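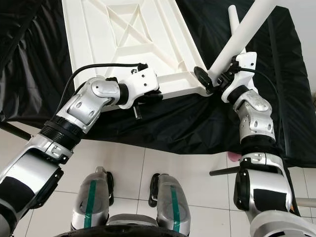
Table Lessons

By Charalambos Zacharopoulos
April

The job at Zultier this spring is a white plastic table. It lies upside down on a black sheet, and a two-armed robot has to hold it steady by the edge while the legs are dealt with. An operator guides the arms through each attempt, and the attempt is saved as one example.

The team has 2432 examples so far. A good day adds up to 150. Bang, who runs the afternoon shift, throws out any attempt where a gripper slides along the rim.

"The ribs underneath are easy to hold. The rim is thin, and that's where people rush," Bang says.

The first 300 examples were all recorded with the table in the same position. The trained system did fine until someone turned the table a little, and then it reached for the wrong corner. Operators now shift it before every attempt.

Homon checks the recordings on Monday mornings. Last week 67 were sent back to be done again.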